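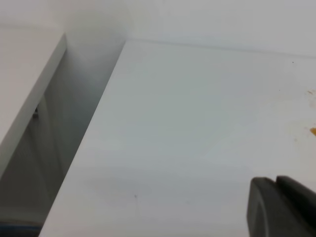 **Does a plain white desk top stay looking decent if you use it every day?** Mostly, if you wipe it down the same evening and keep the tea on a coaster.

# Tulen white desk from Kettani — a review after a fair bit of use

Writing this in my lunch break so excuse the state of it.

Bought the Tulen for the back room. Wanted white, wanted flat, wanted no drawers. Had been looking at the Fotemeck as well but it had a raised lip all along the back and I like to push paper right up to the wall. The Tulen hasn't got one. Sits straight against the wall, clean line.

**Delivery.** Ordered from Kettani, two boxes, the top on its own and the legs in the other. Top box had a crushed corner, nothing wrong inside. Came up the stairs fine with two people. Wouldn't try it alone.

**Putting it together.** 35 minutes. The booklet is all drawings and step 3 is drawn upside down, or I was holding it upside down, one or the other. Bolts went in without a fight. Spare bolts in the bag, which I've already lost. The little key they give you is rubbish, use your own.

**The surface.** Best bit. Matt, very slightly grey when you see it against something properly white. No glare off the window, and that was the main thing wrong with my old glossy one. Pencil comes off with a damp cloth. Biro needs a bit of washing-up liquid. Had a ring from a mug left overnight and it took a good few goes to shift, so don't do that. Cutting on it — no. Get a mat.

Dust hardly shows. Crumbs do.

**The gap.** My one proper moan. I've got another white unit standing to the left of it and the two don't sit flush. The unit's top is a touch higher as well, so you can't slide things across from one to the other. Leaves a dark wedge between them, wider towards the front, and everything goes down it. Pens, rubbers, receipts. Tried shoving the desk over and then it isn't square to the room, which annoyed me more. Might be my walls to be fair, this house hasn't a right angle in it. But if you're planning to put two peices side by side, measure at the front AND the back before you order. I measured at the back only. There.

A long strip of foam would fill it. Haven't got round to it.

**Wobble.** None on a hard floor. A small amount on carpet if you lean on the front edge. The feet screw in and out and that sorts most of it. Retightened the bolts once, in August, not touched them since.

**Size.** Big enough to lay out a whole sewing pattern or do the post with room for a plate. No cable hole. I don't mind, you might.

**Compared with others.** A relative has the Trimbridge, which is heavier and frankly nicer to lean on, but the white has gone a bit cream next to the window. Mine hasn't so far. The Trimbridge also costs a lot more than I was willing to pay for somethign to put paper on.

Would I buy it again — yes, same one, same colour. Would measure better.

Four out of five. One off for the key and the mug ring. The gap I'm calling my own fault.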